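Visit to Stumura, 19 June 2024

Stumura rents the upper floor of the old Halonen building. Five of us went up after lunch, signed the visitors' book and were given lockers for our bags. Bence Illés, who runs the teaching side, met us at the top of the stairs.

Teaching by remote control

The work here is showing robot arms small bench jobs. An operator sits to one side and moves a pair of handles, and the arm copies. Each go is saved as one demonstration. The set they are building now is called Paketti and stood at 762 demonstrations when we visited. They want 2000 by January.

The job that afternoon was cable handling. Thin leads are awkward because they never lie the same way twice, so the operators start over bare white table and come down with the fingers wide open. The finger pads are ribbed for grip.

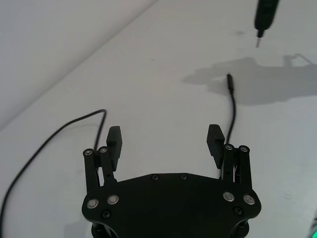
Teaching by hand

In the second room the operator takes hold of the arm and pushes it through the job. Davoud Yazdani let two of our group try. The arm was lighter to move than I had expected, but stopping it exactly over a small part was hard. He said new staff usually learn this way first and change to the handles after a few weeks.

We had coffee at the end and asked about costs, which they would not discuss. Parking is behind the building and the lift is small. The next visit on our list is Fuvum.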